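The Druterside pasta set holds 1,833 two-arm episodes, of which 326 are held out for testing. Read the success numbers with care. Kavitha Thomas and I scored them by eye, and we disagreed often enough to bother me.

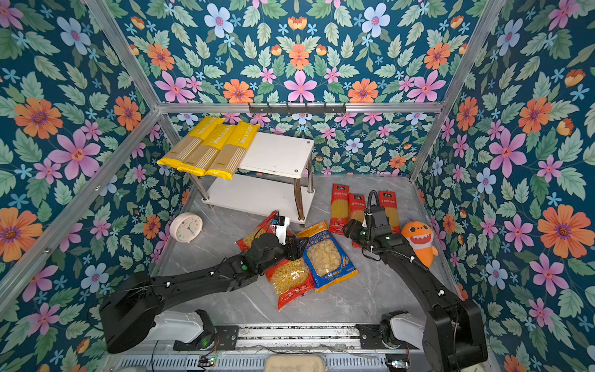
We trained one policy on the lot and it did fine – on this wallpaper. I wouldn't claim more than that.

Known problems:

- Labels say "bag" for soft and stiff packs alike.
- Glare on shiny packs washes out the wrist views, and we didn't filter for it.

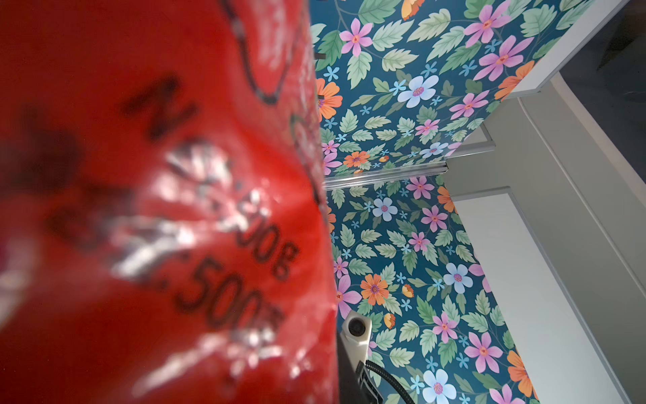 ## Handovers

Only 673 episodes have both grippers on one pack. Mavis Thibodeaux thinks that's plenty. I don't, and the Holtero baseline hasn't been rerun since June.

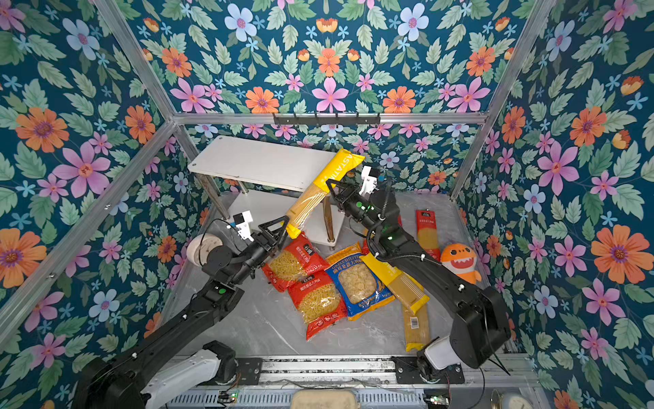

*Both grippers on a yellow spaghetti pack, fixed camera.*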